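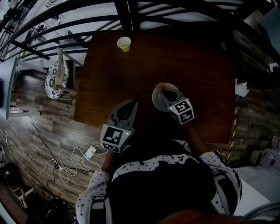 Visit to the Vollside workshop, demonstration session: notes and discussion

Posted 19/02/2018 by Gemma Bramwell

Search this forum Go Advanced

Members who put their names down for the Vollside visit asked for a written account. The party was received at the front desk and taken through in two groups. I was with the second, which had 20 members and was given the longer session at the demonstration table.

The task on show was a plain one, with a paper cup and a round white plate on a brown table. The operator works seated, with a gripper in each hand, and each gripper carries a white cube printed with black and white patterns. Our host explained that the movements are recorded and later used to teach an arm the same work. Members were permitted to put questions between attempts, and most did.

I would ask those who attended to add their own remarks below. The society will decide in July whether to request a second visit.

Yeoman wrote:

I thank Gemma for the account. I was in the first group and must record a different view. The notice of the visit promised a demonstration of automation, and what we were given was a person moving tableware by hand. I had travelled a long way, and I should have liked to see an arm do the work at least once. The talk beforehand was also too long for the time available.

Gemma Bramwell wrote:

The notice did say "demonstration and teaching session", although I accept that the second part was in smaller type. Our host stated that 487 attempts had been recorded for this task before our visit, and that the arm would not be shown until the set was complete. I considered that a fair answer. The grippers are held with the fingers pointing away from the operator, and both cubes had a small green light showing while I was at the table.
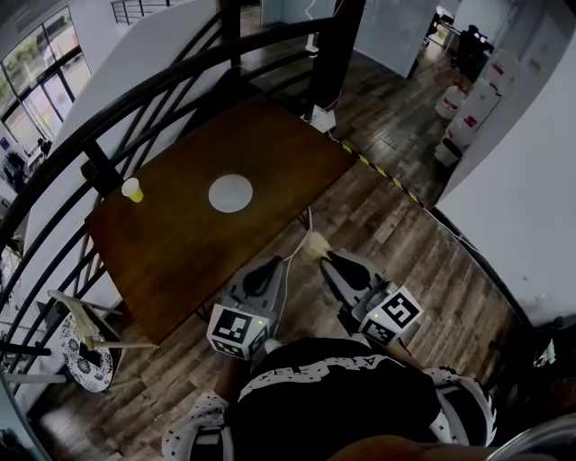
Zodwa Mahlangu wrote:

I cannot agree that the session fell short of the notice. An arm repeating a finished task can be seen at any trade fair, and the teaching stage is very seldom opened to visitors. My one complaint is that only 5 minutes were left for questions at the end.

Jevska wrote:

Could someone confirm whether members may try the grippers on a second visit? Our group was told no, but I understood that the other group had a different answer.

Gemma Bramwell wrote:

Both groups were told no. I have written to Vollside on the point and will post the reply here.

Yeoman wrote:

If a second visit is arranged, I would ask that the notice state plainly what will be running on the day. I withdraw my remark about the talk — I have since read the handout, and it covers less than the speaker did.

Contact the moderators | Copyright Drelau Engineering Society | Back to top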